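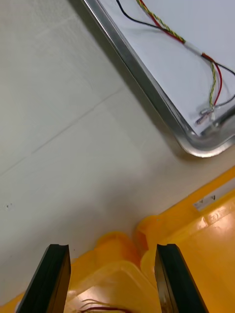

2026-06-03
Nazanin Abbasi
Search this notebook Go

The sorting of the small parts is going slower than I planned. Yesterday I finished the Drasunik box, 149 pieces in total, and today I started with what came back from Gamow. I decided that each supplier gets one bin and one colour, so that we can find things from the door. The yellow-orange bin is for mixed electrical pieces until I have a better idea. The paler yellow insert goes inside it, and its rounded walls make natural pockets, so I would like to use these pockets for the short items. The red and dark wires are still lying in the bin below the insert, and they should go in a bag with a label before anybody puts screws on top of them.

One problem is the labels. Our paper ones do not stay well on glossy plastic, and on the ridges they are even worse. I tried the Tarkelier tape on a spare lid, with the surface cleaned first, and I will look at it again after 15 days. If it holds, we order more. If it does not hold, I propose tags with string, as we had in the old room.

Counted today from Gamow: 396 pieces, of which 28 have no part number. I put these 28 in an envelope on the second shelf. Please do not throw them away – I want to compare them with the Zamani list first, and this list I have only on paper.

Still to do:
sort the connectors by number of pins
find the missing lid (blue, the narrow one)
ask if we keep the old fuses until September or give them away now

The small scale shows a wrong zero again. I weighed nothing with it today.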